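Home | Topics | Unanswered | Members | Log in

Simulated kitchen tasks: is it fair to use only final success rate?
Posted 9/7/26 by lammers_bench

Hello all. I am preparing a short report on a policy for two-handed table tasks, trained only in simulation. We compare two ways of training. With the first one the final success rate is 85 percent, and the second one is lower by 6 points. My colleague says this is enough for a result. I am not so sure, as we ran only four seeds for each. What do you usually report besides success?

plutgate_user

More seeds. Four is too few for a gap of 6 points. Also check your random start positions are the same for both.

clitton_k

I agree with the answer before me, but I would like to add something about the method. In June we had the same problem with our Villden tasks. Final success hides where the episode fails. We divided each episode into stages (reach, grasp, carry, release) and we wrote down the last stage which was completed. Then two policies with almost equal success looked very different. One of them lost most episodes at the grasp, the other one at the release.

For this you need a rule for each stage, and the rule should be written before you look at the results. For carry, we ask that the object is inside the outline of the plate when seen from the top. Height is checked separately.

I would also report the idle arm. In our task only the right arm has work to do, and the left one should stay away from the objects. We count an episode as failed if it touches anything.

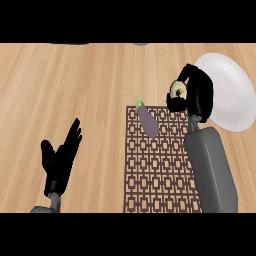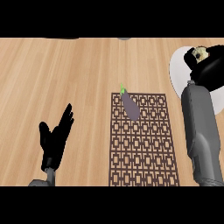

The stage labels come from the simulator state, so no person has to watch the episodes. I still recommend watching a few failed ones by eye. We found in this way that our release rule was too strict, and we had to compute the whole table again. If you change a rule, please apply it to both methods and say so in the report.

For the seeds, show each one as a separate point, and do not give only the mean. With four points the reader can judge the spread without any test.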